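Flomance sets aside money for second sorting bench

2024-09-26

Flomance will buy a second robot sorting bench for its returns and spare parts room in the coming financial year, after managers signed off on an equipment plan that had been put back twice since June.

The plan covers one two-armed bench, a set of replacement fingers for the grippers, a stock of plastic tubs and 14 days of on-site setup. It also puts a figure on something the company had been paying for out of general maintenance until now, the small parts that wear out or get knocked about when arms work close to hard-sided containers.

Operations manager Bernadette Geraghty said the first bench had been bought in a hurry and the paperwork showed it.

"We had a price for the arms and a price for the table, and that was pretty much the budget," she said. "Then the tubs were extra, the fingers were extra, the training was extra. By the time it was all in, we'd gone back to finance three times. I didn't want to do that again."

The new plan, known in the office as Bilby, was drawn up over the winter by Geraghty and two of the technicians who look after the existing bench. It asks for every item to be listed with a supplier, a lead time and a replacement date before any order goes in. Anything without a replacement date is sent back.

Two suppliers were asked to quote. Zundach offered a complete bench with arms, table and controls under one contract, with servicing included for the first year. Nieto quoted for the arms and grippers only, at a lower price, and left the table and containers to the buyer. Flomance has chosen Nieto for the arms and will fit out the table itself.

Geraghty said the decision came down to floor space and spares. The Zundach table was a fixed size and would have meant moving a doorway. The company's own workshop can build a table to suit the room, and the technicians wanted to keep using gripper fingers they could swap without waiting for a service visit.

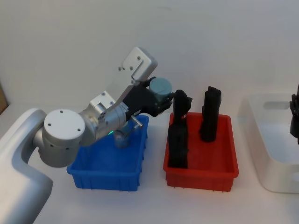 Containers took up more of the planning than expected. The work is mostly picking up odd-shaped pieces and setting them down in the right tub, and the technicians argued that the choice of tub affects how fast that can be done. Deep sides keep parts together on a trolley but leave less room for a gripper to come in at an angle. Shallow ones are easier to reach into but fill quickly. The plan settles on open-topped tubs in two colours, one for parts to be checked and one for parts ready to go back on the shelf, all from the same mould so the arms don't need to be retaught when one cracks.

The budget allows for 30 tubs to start with. Geraghty said that would sound like a lot to anyone who had not watched them disappear into other departments.

The wear budget for the first year is $3,000, to be spent on fingers, pads, fasteners and cable covers. Technicians will log each replacement against the arm it was fitted to, and the figure will be looked at again after 12 months. There was some discussion about whether to buy a spare wrist assembly as well. That has been left out for now because of the cost, and Nieto has agreed to hold one in its own store for the length of the warranty.

Staff in the returns room were asked for comments on the draft before it went to finance. Most were about the layout. The walkway behind the first bench is tight when a trolley is parked there, and the new table will be set further from the wall to let people past. Lighting was raised too – the existing fittings throw shadows into the tubs late in the afternoon – and a separate electrical job has been booked to deal with it before the bench goes in.

No positions are being cut under the plan. The company said the second bench was meant to clear a backlog in spare parts, where returned stock can sit for weeks before it is checked. Sorting by hand will continue for heavy items and anything in broken packaging.

Training has its own line this time. Four staff will be shown how to start and stop the arms, clear a jam and change the fingers, and a further two will learn to set up new pick positions. In the past only one person on each shift could do that work, and jobs were held over when that person was on leave.

Geraghty said other departments had asked whether they could use the Bilby template for their own purchases, including the packing area, where a conveyor is due for replacement. She has sent it to them with a note about the parts she would change. The lead times in the first draft were too hopeful, she said, and freight should have been quoted to the loading dock and not to the port.

"It's only a spreadsheet," she said. "But it's a spreadsheet with the boring stuff in it."

The order for the arms is to be placed once the workshop has confirmed the table drawings. Delivery is expected within 16 weeks of the order, and the room will stay open while the bench is installed, with sorting moved to the far end for the first few days. The older bench will be checked over at the same time and its worn parts replaced from the new budget.

Suppliers wanting to quote for the lighting or the trolleys can get the specifications from the Flomance purchasing desk.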